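Gandberg Repair and Reuse Workshop
Minutes of the September meeting

The meeting opened at 7 p.m. in the back room at Bakgate. Minutes of the last meeting were accepted with one correction: the Kasprzak delivery came on a Sunday.

1. Desktop computers
A further 20 desktop towers have been offered by Riltton, which is replacing its office machines. Pickup has to be done by the end of the month. It was agreed to take all of them, provided the drives are wiped or pulled before they leave the building. Riltton will be asked to confirm this in writing.

2. Storage
The shelf by the door is full. Cases waiting for parts will go on the lower rack, and monitors will move to the hall closet. Two members objected to using the closet — the door sticks and the light is out. Light to be looked at first.

3. Money
Balance stands at $1,000 after the rent. A request for $40 for screwdriver bits and thermal paste was approved. The request for a second label printer was put off.

4. Bench work
Towers are to be laid on their side before the panel comes off. Add-in cards and memory are to be checked for seating before any part is written off as dead. Data cables stay with the case they came from. Small parts go in a tray and do not sit loose on the bench. The power supply label should be copied onto the job sheet, as several sheets came back blank last time. 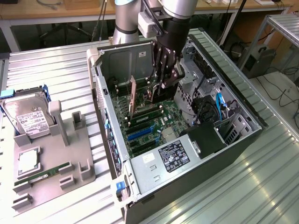 Open tower on the bench, expansion card and memory in place, parts tray to the left.

5. Other business
The sign on the Bakgate side still shows the old opening hours. A new one will be printed. The question of Saturday mornings was raised again and left for the next meeting.

Meeting closed at 8:20 p.m.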